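Thursday, late

Third evening with Belmonte on the phone and I still don't see what the fuss is about. 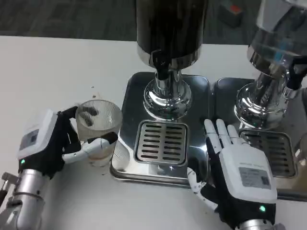
The pitch, for anyone who reads this later (me, probably, wondering where the storage went), is that it's a messaging app that keeps working when the signal drops. Your message sits in a queue, hops across whatever other phones nearby have the app, and comes out the other end. Free for texts. Voice notes cost credits. The company is called Ivden and the store page says very little about it beyond a logo and a support address.

Hops across other phones. Fine. Whose? I opened the "people near you" screen on the train and it showed 2. One of them was my own old handset in my bag, which I'd forgotten to sign out of. So the grand network between here and Trurnurness was me, me again, and one stranger who got off before I did. I sent Gerardo a test message in the tunnel at 6:40 and he got it when I came out of the tunnel. A plain text message does that already.

Gerardo Pangilinan is the one who talked me into this, so I'm putting his name down. He says it needs more users before it gets good. That was his line on Banderard too, and Banderard had 14 of my contacts on it at its best and then shut down in February with a cheerful email. I lost the whole thread from when we were planning the move. You could export it, they said, and the export was a file nothing would open.

Anyway, permissions. It wanted contacts, location, Bluetooth, microphone and "nearby devices" before it would let me past the welcome page. I said no to contacts and it asked again on every launch until I gave in on day two, which I'm annoyed about. It then told me it had "found 836 connections." I don't know 836 people. I went looking and it had pulled in every plumber, pizza place and dead work number since I got this SIM, plus a lot of duplicates, and offered to invite them all with one big green button. The skip link was gray and tiny. I skipped. I think I skipped. If the dentist gets an invitation from me tomorrow I'll know.

Battery is worse than I expected. I charged to full at breakfast and was hunting for an outlet by three. The settings page has a "light mode" that supposedly helps, but I turned that on and the messages stopped arriving until I opened the app, so there goes the selling point.

The credits bother me the most. You start with a balance of 1,659, an odd number to pick, and the app never says what one credit is worth. I sent a short voice note and went down by some amount, then a longer one and went down by less. Asked support. The reply came fast, I'll give them that, and said pricing was "dynamic based on route." I wrote back asking what the route was. No answer yet.

Good things, to be fair: the text is readable without my glasses, and calls over home wifi were clear — clearer than my carrier, which isn't saying much in this apartment. And you can delete a message from both ends with no little note left behind announcing it. I like that. I also wonder if it's really gone or just hidden, and the privacy page doesn't say.

I told Gerardo I'd keep it until the weekend. He wants to try it on the hike, where there's no coverage at all, with the two of us at opposite ends of the group. My guess is we'll end up shouting.

Need to sign out of the old handset. Also find the charger for it.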